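Robot thread, 1/6. Our arm at Farnotgate is called Stiko and its one job this week was the microwave. Open door, close door. A toddler can do this. Toddlers are in fact hard to stop.

2/6. On cycle 877 of a planned 3,000 it decided the door was shut, told the log so, and moved on to the next task. The log believed it. So did I, from the break room, with a sandwich.

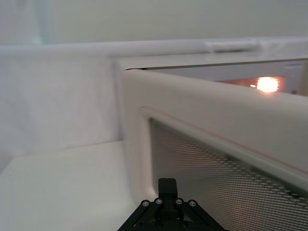
Post 3 of 6

Gap along the top of the door, lamp glowing away inside. Gripper right up at the mesh, looking very pleased with itself. The status line said DOOR CLOSED in green.

4/6. Cause, as far as Sperling (our logging software, blameless, smug) can show: the push stops when the force hits a limit. Somebody set the limit low in December so we'd quit denting things. That somebody has the password to this account.

5/6. Safety bit, please read even if you skip the rest. "It stopped pushing" and "it's closed" were the same line of code. On a microwave, fine, there's a switch in the door. We have the same line on the Wuvine oven rig. Had. I pulled the plug on that one before I finished the sandwich.

6/6. New rule as of 8/22/23: the arm has to look at the door before it says anything about the door. Restarting from zero. Almost 3,000 to go.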